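Home | Data | Hardware | Budget | Changelog

Brallik Bedroom Set – equipment planning card

Updated Jun 1, 2025

43 likes · 2 comments

We made this card for small groups pricing their first round of home data collection with hand-held grippers. It covers what we bought for Brallik, what we'd buy again, and what's next on the list. We're really happy with how far a modest order went!

The recordings come from lived-in bedrooms, with bedding, cushions and blankets left where people keep them. Plan for two people in the room and a gripper for each – sharing one slowed our April sessions badly.
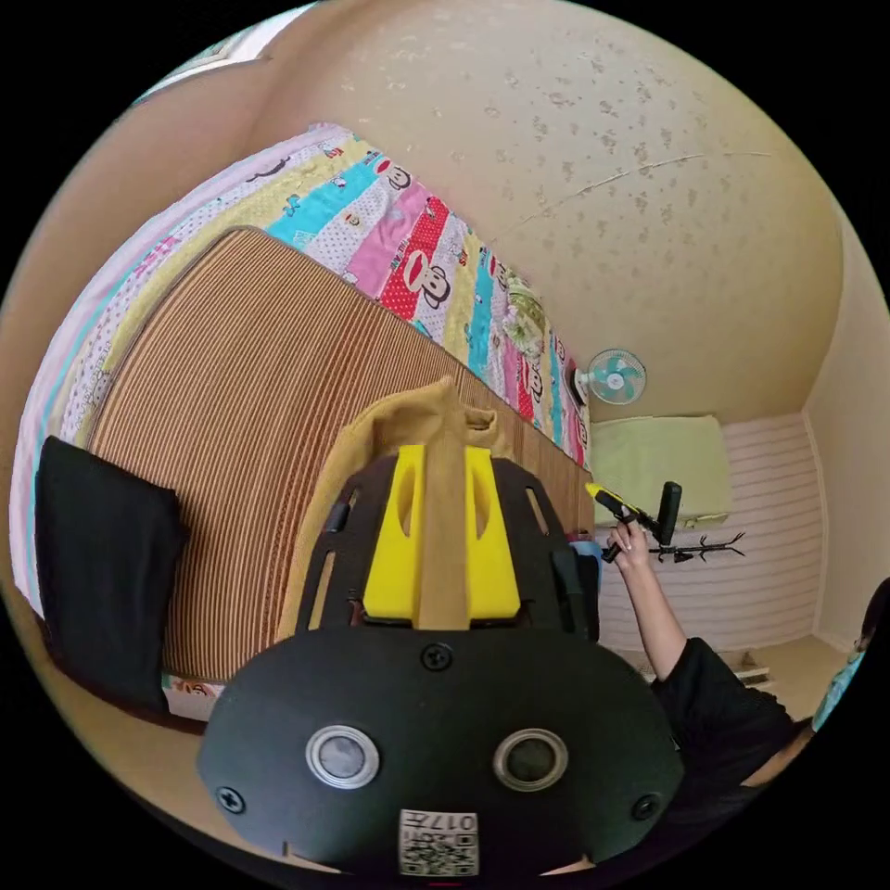
Budget notes

Yellow inserts wear first. Fomdale sells them in packs of 15, and we now order a pack with every new gripper. Put a number label on each unit before it leaves the office (a bedspread swallows small gear fast). Set aside more than 300 dollars for storage cards and straps, which our first Masson quote left out.

Next up is a charging case from Fusto – can't wait to try it. If you've priced one, open an issue and tell us what you paid.

This site uses cookies. Accept | Settings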